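Bread staling bench notes
Thu 29 November
Bench 2, paneled booth

Purpose

Continue the sliced-loaf series. Question for this block is how much of the surface drying we have been logging comes from the bread and how much from the way we lay it out. The March entries used a cooling rack and the numbers wandered. Flat on the white table is worse for the underside but at least it is the same every time.

Materials

White sandwich loaf, Grillon, medium slice, opened this morning. Heels and the slice next to each heel discarded.
Balance: Bastos, two-place, leveled and zeroed before the first slice.
Calipers, plastic jaws.
Lint-free wipes, dry brush, clean polyethylene bags.
Galton humidity logger, kept outside the panels so it does not shade the work area.

Setup

Table wiped down with water, then with a dry wipe, then left alone until the balance had warmed up. No cloth, no paper, no placement marks. I had tape corners down last month and the adhesive residue picked up crumbs, so they are gone for good. Placement is by eye, near the middle of the table. A few degrees of rotation has no effect on mass and I am not going to chase it.

The panels cut the draft from the corridor door. With the door propped and no panels the logger trace is jagged. With panels it is smooth enough to read by hand.

One slice at a time. Two slices side by side shelter each other along the facing crust and the inner edges lag. This was the main fault in the rack data and it took too long to see it.

Start position for the first run, domed edge away from the operator, crust intact on all sides: 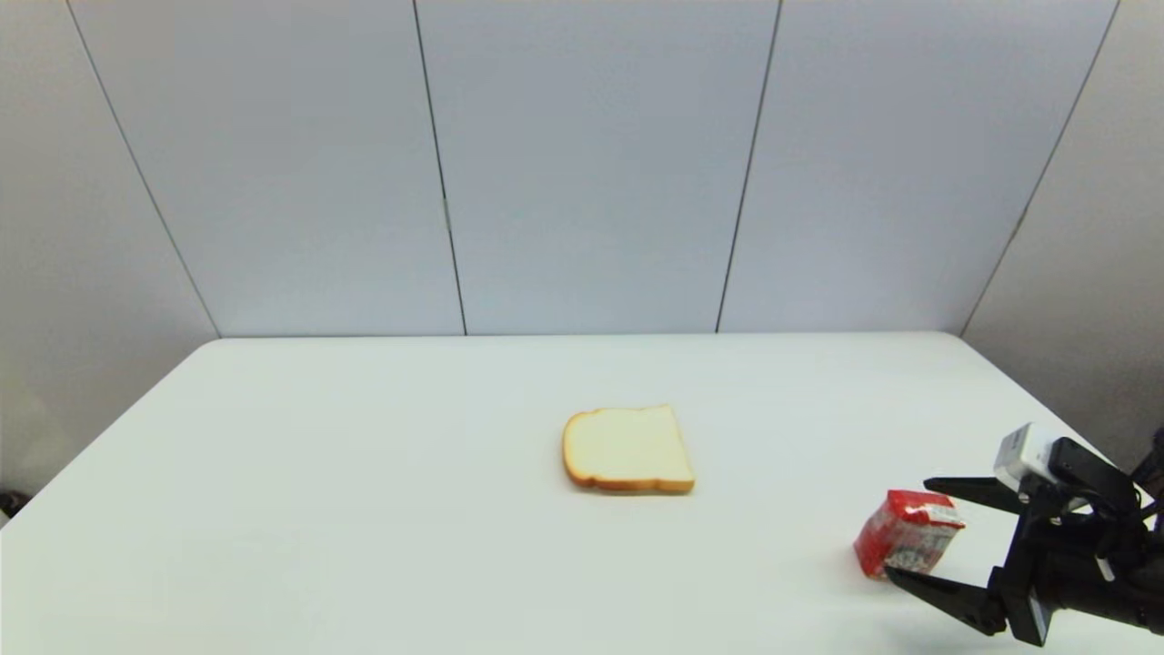
Procedure as run

1. Take the slice from the bag with flat fingers under the lower crust. Do not pinch the dome. Crumb near the dome tears first.
2. Weigh in a tared bag. Record to two places.
3. Lay flat in one motion. If it lands folded or slides, discard and take the next slice.
4. Start the timer. Interval is 30 minutes.
5. At the end of the interval, lift from the long side, rebag, weigh again.
6. Calipers at three points across the middle, light contact only. The crumb compresses under the jaws and the reading depends on who is holding them, so the same person does the whole run.
7. Brush crumbs toward the front edge into a tray. Weigh the crumbs with the slice and note them separately.
8. Dry wipe. Wait for the surface to clear before the next slice.

Observations

Curl is the thing to watch. It starts at the corners of the flat edge and goes up before the dome does. Once the corners are off the table, air reaches the underside and the loss rate changes, so any run where curl shows before the interval is up gets a C in the margin and stays out of the average.

Crust mass is the other nuisance. Crust is thin on this loaf and its color varies along the perimeter, darker usually meaning drier at the start. Cutting it off would give a cleaner crumb number but would also open four fresh edges. Leaving it on for now.

Crumb shedding is low with the table and was high with the rack. Most of what comes off comes off at step 5. A wide plastic scraper would probably do better than fingers. Try the Wemov one from the pastry drawer — the steel one is too stiff and digs in at the crust.

Surface check

Between runs I look along the table at a low angle. Fine crumb is hard to see on white and the overhead light flattens everything. A dark surface would show crumbs better but it would make the crust edge harder to pick out in the pictures, so we keep the white.

Scuffs are a separate matter. A faint line is acceptable if it does not catch a fingernail. Anything that catches will hold moisture after the water wipe and should be logged with its position. Do not use the abrasive pad on this table.
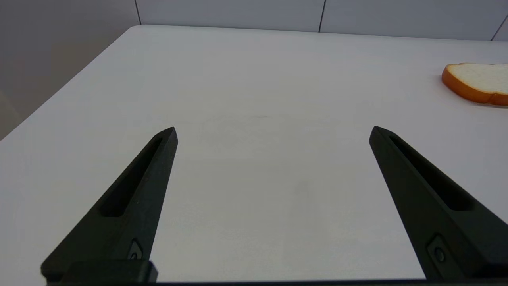 Table surface, faint scuff line near the middle.

Data handling

Slice records go in the shared sheet under row 2,444 onward. Mass in, mass out, crumb mass, three thickness values, C flag. Humidity gets pasted in from the logger at the end of the day. Do not average thickness in the sheet; the spread is of interest.

To do

Repeat with the loaf opened the night before.
Blank run: empty bag, same handling, same interval, to see what the bag alone does on the balance.
Check balance drift against the check weight at start and finish. Start value was entered on the wrong line, corrected in ink.
Order more bags, the small size.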